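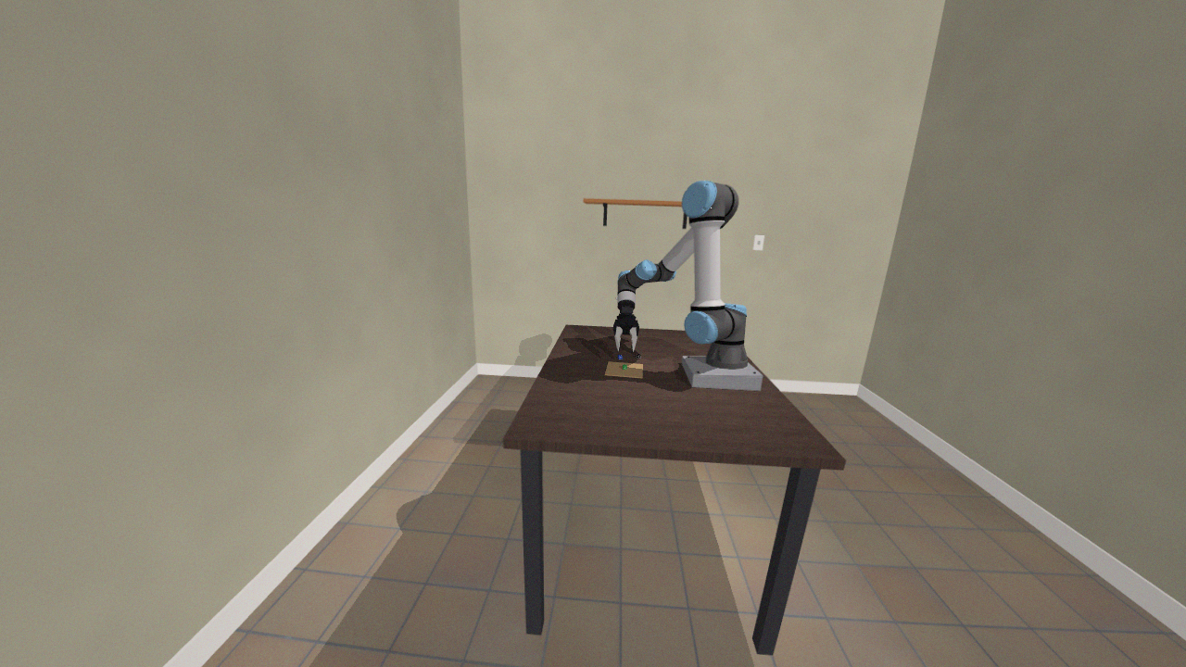 Simulated cell, gripper above the cardboard square

Scripted demonstrations in sim: how much variation before training a pick policy?
Posted by Hilkka Heinonen in Simulation and Data Collection

I'm recording demonstrations for a small-object pick task in a simulated cell. Six-axis arm with a two-finger gripper, fixed to the table, and a few very small items on or near a flat piece of cardboard. The policy takes RGB and joint positions and outputs joint targets. Depth is available but I'm not using it at present.

So far I have 94 episodes, all generated by a scripted planner. The script reads object poses from the simulator, moves to a pre-grasp point above the target, descends, closes, lifts and returns. Every episode that ends with the item lifted is kept. Failures are discarded automatically.

Training loss looks fine. On rollout, the arm goes to the right general area every time, stops above the cardboard and then either descends a few millimetres off to one side or doesn't descend at all. With the green item as target it succeeds in 3 rollouts out of 17. With the blue one it hasn't succeeded yet.

Between episodes I randomize the item positions by a couple of centimetres. The cardboard, lighting, colours of the walls and floor, and the starting pose of the arm never change. Should I be adding visual randomization first, or just recording more of the same? Rendering is slow on my machine, so I'd like to spend the time on the right thing.

Andor Borbély

More of the same won't help much. Your rollouts leave the distribution somewhere in the descent and the policy has never seen how to get back. A planner that knows the exact pose always descends along the same clean line, so there isn't a single frame in your set where the fingers are slightly left of the item and the action moves them right.

Do this before touching colours or textures:

Perturb the arm during the approach. At a random step, add an offset to the commanded position, let the arm execute it, then have the planner replan from wherever it ended up. Record the corrective motion as the label. Don't record the perturbed command as an action or you will teach it to make the error.

Vary the starting pose. If all 94 episodes begin from one joint configuration, the network can replay an average trajectory from the joint values and mostly ignore the image. Going to the right area and then missing is consistent with that. A quick test is to black out the image at inference. If the arm still goes to the cardboard, you have your diagnosis.

Check how many pixels the target occupies at the resolution the network receives, not the resolution you render at.

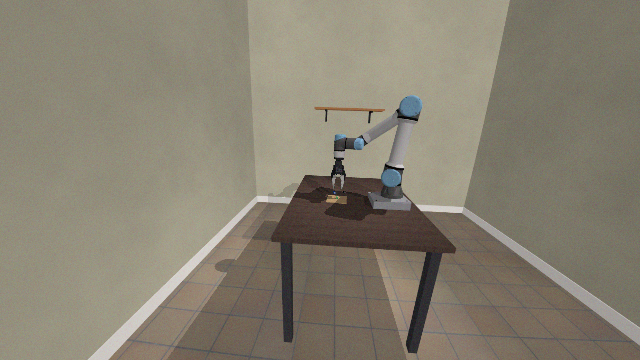

With items this small, a wide view downsampled to the usual training size can leave you with a handful of pixels for the target, and the fingers or the arm's own shadow may take some of those away in the last part of the descent. Crop to the work area, or add a wrist camera if your policy accepts a second stream. I would crop first, as it costs nothing to re-render from the logged states.

On that point: log full simulator state at every step and render afterward as a separate pass. Then a change of camera or light doesn't mean collecting again. We kept only the images on the Bilham set and had to regenerate all of it when the camera moved.

Once the geometry is sorted, randomize the light direction. The shadow of the arm falls across the tabletop and a network will happily use it as a position cue. That holds until the light moves. Wall and floor colours matter much less if you're staying in simulation.

Liên Hồ

Agree with the perturbation advice. Two additions.

The no-descent case can be a separate problem. Look at your scripts for a dwell at the pre-grasp point. Ours on Vastholm waited for the joints to settle before going down, and at 60 Hz that gave long runs of near-identical frames labelled "stay here". The policy learned to stay there. Trim the dwell or subsample those frames.

Also, how does the policy know which item you want? If the green and blue episodes are mixed and there is no target input, the labels conflict. Add a one-hot for the target or train on one item until it works.

I'd keep the failed episodes too, in a separate folder. They're no use for plain cloning, but you can see where the planner itself struggles.

Didier Chevalier

had same thing, turned up the learning rate and it went away. might be worth a try

Hilkka Heinonen

Ran the blacked-out image test. The arm goes to the cardboard regardless, so it is working from joint values. There was also a settle wait in the script that I'd forgotten about, and no target input. I've removed the wait, added the one-hot, and am regenerating with varied starting poses and offsets on the approach. Learning rate left alone for now.

Liên, do you trim the dwell at the grasp as well, while the fingers are closing?

Liên Hồ

No. Leave that one in, the gripper state is changing during it. Just check that finger opening is in your observation vector, otherwise those frames look alike as well.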